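Travel blog help desk, ticket from Hanne Kjærgaard
Opened July 29, 2019
Status: closed

Hi again! So my photo captions have come loose from their photos. I run a little walking-and-shrines blog on Listmont, and after the last update every caption on my Flurkamwood trip page slid down one place. The waterfall now says "lunch stop, excellent noodles" and the old bell tower is labeled as my hotel (I wish). There are 60 photos in that gallery, so I'd really love not to retype them all.

I've tried logging out and back in, and I tried a different browser. Same thing in both.
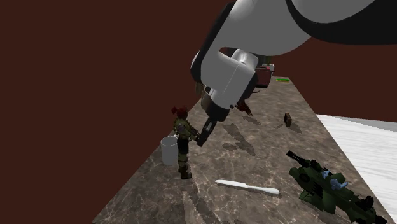 The other trip pages look fine, even the long one from the lake walk. The only thing I did differently with Flurkamwood was drag 4 photos up to the top after I'd written the captions. Could that be it?

Reply from Hjalti Hafþórsson:
Yes, that'll be the dragging. Open the gallery, go to Sort, pick "original order" and save. Then wait a couple of minutes before you look at the page.

Me again. Did that, and the first 11 are right now, hooray! After that they're still off by one, starting with the view from the ridge path.
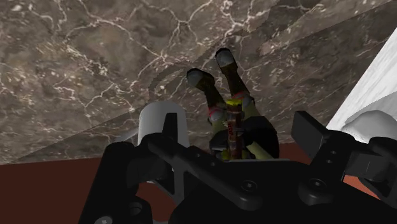

Then I found a blank caption sitting between the ridge and the tea house, with no photo attached to it at all. I deleted it, saved, and everything after it jumped back into place. The bell tower is a bell tower again! Please close this one, and thanks, Hjalti. I'll write my captions last next time.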